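Clearing out the bedroom, one box at a time

I've been promising to write up my decluttering tips ever since the last big sort-out, and as half of you have been asking about it under the jam post, I'd better get on with it.

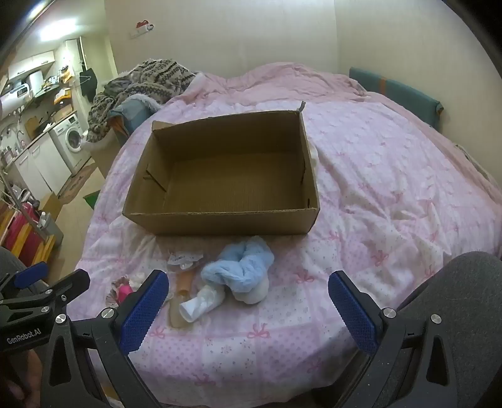

I do nearly all my sorting on the bed. My mother did hers on the floor and was up and down all day with her knees cracking. A bed is the right height, it's soft so nothing rolls off and smashes, and best of all you can't go to sleep until it's clear. I've tried the dining table and the mess just moved in and lived there for a fortnight while we ate off our laps!

Make the bed first. It sounds daft when you're about to heap rubbish on it, but small things vanish into rumpled sheets and I once lost an earring that way until June. If you're doing anything dusty (top of the wardrobe, under the bed, that drawer), put an old sheet over everything and then you can gather up the corners and shake it out of the back door afterwards.

Boxes

You want cardboard boxes, and you want fewer than you think. I used to line up five or six with labels on: keep, charity, mend, tip, ask Mikkel, don't know. The don't know box was always the fullest. These days I use one box at a time and do one job with it. First pass is rubbish only. Then I empty it and go round again for charity. Then again for things that belong in another room. It's slower on paper but you only have one question in your head, and I get through a chest of drawers in an afternoon where it used to take me the weekend.

Supermarket boxes are fine for clothes. For books get something smaller, wine boxes are perfect, and don't fill them to the top unless you've got somebody stronger than you in the house. If the bottom feels at all soft, run a strip of parcel tape along the seam inside and out. Banana boxes have that hole in the bottom so put a folded newspaper in first.

Don't buy storage before you've sorted. I know, I know, the lovely matching baskets. I bought 20 of those fabric cubes in a sale once and when I'd finished clearing out I had nothing to put in them, and they went in a cupboard, so I'd cleared a cupboard in order to store storage.

Drawers

Take the whole drawer out and tip it over. Picking through it while it's still in the chest never works for me, I just end up stirring. Once it's empty give it a wipe with a damp cloth and a drop of washing-up liquid, let it dry properly with the window open, and if it sticks when you slide it back, rub a candle stub along the runners. An ordinary white one, the scented sort can leave a smell on your jumpers.

If a drawer smells musty (our old pine one did, dreadfully) leave a saucer of bicarbonate of soda in it for two or three days with nothing else in there. Auður Egilsson swears by a bar of soap still in its wrapper and I've come round to that for the jumper drawer. Wrapper on, mind. I left a bare one in with my good cardigan and had a greasy mark that took three washes to shift.

Odd socks

Everybody asks me about odd socks. I keep a cotton bag on the back of the airing cupboard door and all the singles go in there. When it gets full I tip it out, pair what I can, and whatever's left becomes dusters. Put one over your hand, a tiny squirt of polish, and off you go down the banisters. Thick walking socks are brilliant for venetian blinds. Old football socks, cut across, make draught-excluder covers if you've got the patience, and I haven't.

Baby clothes and other difficult things

My youngest is at secondary school and I still had two bin bags of tiny vests on top of the wardrobe. What worked for me was picking out what would go in one shoebox. I chose the hat from the hospital, the yellow cardigan my aunt knitted and a few other bits, and the rest went to a neighbour who was expecting. It did sting a bit. Then I saw the cardigans going past my window on an actual baby and felt much better about it.

Wash anything before you pack it away, even if it looks clean. Milk stains in particular are invisible when you put them in and yellow when you take them out. If you've already got the yellow ones, soak overnight in cool water with oxygen bleach (check the label, not for wool or silk) and then wash as usual. Tissue paper between the layers for anything knitted.

Letters and cards I do last, always, with a cup of tea, on a separate day. If you start reading on a clearing-out day that's your day gone.

Bottles and potions

Nearly everything for your skin has a little picture of an open jar on it with a number and an M. That's how many months it's good for after opening. I went through the bathroom shelf with my glasses on and most of mine should have gone ages ago. Sun cream especially. Old shampoo is fine for handwashing tights and cleaning hairbrushes: basin of warm water, good squirt, leave the brush in bristles down for ten minutes and comb it through with an old toothbrush. Don't soak the wooden-backed ones or the ones with a rubber cushion, just dip the bristles.

Medicines go back to the chemist, not down the loo.

Getting it out of the house

This is where I used to fall down. I'd have it all beautifully boxed up and then it would sit in the hall till Christmas with coats on top. Now the charity box goes straight in the car that same evening, even if it's raining, even if I'm in my slippers. It rattles about annoyingly on every corner until I drop it off, and that usually gets me there by the end of the week.

Ring the shop first. Ours won't take pillows, or anything with a plug on a day when the chap who tests them isn't in. Torn or stained things can often go in as rags if you bag them separately and write RAGS on the bag in big letters. Duvets and old towels I take to the animal rescue, and they've never once turned me away.

For selling, I only bother if it's likely to fetch more than a takeaway. Stanisława Kozłowski down the road sells everything, she has a proper system with a parcel scale and a roll of brown paper, and she made 136 pounds from her spare room in one month. I made nine pounds and had to queue at the post office twice. Know yourself!

Cardboard

When you've finished, flatten the boxes straight away or they'll start filling up again on their own. Slit the tape underneath with a butter knife and they fold down in seconds. I keep two good ones flat behind the wardrobe for next time. The scruffy ones go on the allotment with the tape pulled off, laid over the weeds with a barrowload of compost on top, and by the following year they've rotted down to nothing and the worms are delighted.

A few bits that didn't fit anywhere else

Hang your clothes with the hooks facing backwards, and turn each one round when you've worn it. After a year you'll see what you never touch.

Velvet hangers take up much less room than wooden ones but don't put damp things on them, the dark ones can bleed.

Put a small bag for loose buttons, safety pins and coins next to you before you begin. You'll fill it.

Set a timer if you're the sort who wanders off. Mine goes for 40 minutes and then I'm allowed to go and look at the garden.

Next time I'm doing the cupboard under the stairs, so if you've got a good way of keeping wellies upright, leave it in the comments please, I've tried rolled-up magazines and they just go soggy.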